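**Zustel says its PC teardown cell now looks after itself. Up to a point.**

Monday, March 4, 2019

Zustel has published the upkeep routine for its desktop teardown cell, the single-arm station it wants to sell to repair shops and recyclers from June. The firm claims 799 memory modules handled between gripper adjustments. It doesn't say how many of those came from the same model of PC, and that matters a good deal.

The routine is simple enough. Every 24 hours an operator checks the fingertips for wear, wipes them down and runs the arm through its reference points. The printed holders on the fixture plate are meant to be swapped when they loosen, and a spare set costs 48 euros. Hélder Morais, who runs the project, calls this "light maintenance".

Laurinda Leitão, who buys equipment for the refurbisher Prollell, is less sure. Her shop sees towers from dozens of makers, and she wants to know who teaches the cell a new case layout and how long that takes.

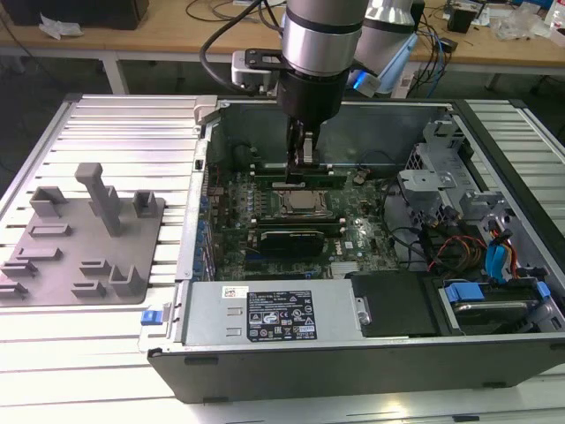 Zustel's answer is that a trained technician can do it in an afternoon. Perhaps – but the technician in its own trials was Rui Cordeiro, who wrote most of the software. A memory slot is also one of the easier targets in a PC. Old wiring is another matter, and the published routine has one line on cables: "clear by hand where needed".

Prices have not been announced.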